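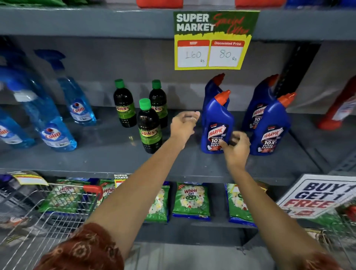
Special offer sign over the cleaning products: MRP 160 Rs., discounted price 80 Rs.

From: Nantana Paisan
To: foreign affairs film list
Subject: Re: [fafilm] The Plollik Crossing, is it worth a discussion night?

Ljubica, yes, yes, yes. I watched it over two evenings and then went back and watched the middle hour again with a notebook, and I have so much to say that I'm going to answer you in pieces.

Ljubica Karagiannis wrote:

> Has anyone on the list seen The Plollik Crossing yet? It's the long
> documentary about the border talks and the village that ended up with
> a checkpoint on its main street. I'm wondering whether we should make
> it our October film at Hollell Hall.
>
> My worry is that it's three hours of men at tables. I care a lot
> about the subject (my aunt's family lived two valleys over) and even
> I got restless in the first part.

The first part is slow, no argument from me. But stay with it! Those men at tables are the same men you see much later, old, sitting in their kitchens, and the film counts on you remembering who interrupted whom. The delegate with the bad cough, who says almost nothing in the opening session, gives the best interview in the whole thing. I had him down as somebody's note-taker. He had written the clause on grazing rights by himself, overnight, on hotel paper, and he still has the carbon copy and reads from it, and his voice goes when he gets to the bit about the spring pastures.

If people are short on patience we could show the village section first and then the talks. I know, I know, you don't recut someone's film. But for a discussion group I think we could get away with starting at the second reel and sending everyone the opening to watch at home.

> I also can't tell how far to trust it. The narrator says the talks
> collapsed over the water tower, full stop. Everything I grew up
> hearing was that they collapsed over prisoners and the water tower
> was the excuse. Where are they getting this?

This is where I got really excited, so bear with me. The source is the Nedeljković papers, the ones that were opened after the family and the university finally came to terms. The transcript of the talks alone runs 2854 pages. I haven't read it all, obviously, but the finding aid is very good, and I've been through the last week of sessions in translation.

And I think you're both right? The water tower takes up nearly all of the talking on the final day. It's pump schedules, who holds the key, whether a guard from one side can walk through the other side's orchard to get to it. Prisoners hardly come up. But if you go back to the session before, there's a recess that was supposed to be short and goes on into the night, and when they come back nobody mentions prisoners again, and two of the delegates have been replaced. The transcript doesn't say what happened in the recess. The film skips over the recess entirely. That's my one serious complaint about it, and I'd love to hear what the others make of it, especially anyone who reads the original better than I do.

So I wouldn't call it dishonest. It follows the paper, and the paper is thin in exactly the place where your family's version lives. Would your aunt ever talk to the group? Even a page read aloud would add something the filmmakers didn't have.

> Third thing. The security argument at the end. The retired officer
> who says the checkpoint kept the peace for a generation gets the last
> word, and nobody answers him. I felt pushed.

I felt that too the first time. The second time I noticed that the schoolteacher does answer him, only it comes before he speaks, in the scene with the bus. She's asked if the checkpoint made her feel safe and she talks about the timetable: which pupils came late, on which mornings, and how she stopped marking them down for it. It's such a patient answer and it goes by so fast. The editor put it too early, maybe, but it's in there.

I'd want to give the officer a fair hearing as well. He isn't a cartoon. He says outright that he gave orders he wouldn't give now, and he describes the winter when the other side's patrols were so short of fuel that his own men left cans by the road for them. Did that keep the peace more than the barrier did? He doesn't seem to know, and I liked him for it. There are people on this list who have served on borders like that one and I hope they'll come and say where he's fooling himself.

> Last, practical stuff. Is there a version with English subtitles we
> can legally show, and does anybody know what they charge?

There is! Grarnis handles the community screenings. I wrote to them and got a cheerful answer back the same afternoon. The subtitled version is available to non-profit groups, they send a download link, and the fee depends on the size of the room. I told them Hollell Hall, the small room upstairs, and they'll confirm the amount when we give them a date. They ask that we don't charge at the door but a donation bowl is fine.

They also offered a video call with the film's researcher after the showing, 30 minutes, no extra fee. I think we should grab it. She's the person who matched the voices on the tapes to the names on the seating plan, and I have a list of questions for her already. The recess is at the top of it.

Some odds and ends for anyone planning to watch ahead of time:

The subtitles drop out for a stretch during the wedding footage. It's a song, and the words matter a little, so if someone can translate it I'll print copies.

There's one hard sequence, the hospital, shortly after the village priest is introduced. No gore, but there are names read aloud, and some of our members may know some of them. We should say so in the announcement.

The map they keep using has north at the left. I spent far too long confused by this. Once you turn your head it all makes sense, including why the orchard mattered so much to both sides.

For reading, the finding aid to the Nedeljković papers has a summary of each session, and the last few are short enough to read on a lunch break. I can send the pages I translated, with the warning that I was using a dictionary for the legal terms and I'm sure I have "easement" wrong in at least one place. Corrections very welcome.

Ljubica, would you be willing to introduce it? Five minutes, whatever you want to say, family stories included. I'll do the notes and the chairs and deal with Grarnis. And if the rest of you could reply with which evenings are impossible in October, I'll write to the hall as soon as I have enough answers to go on.

Nantana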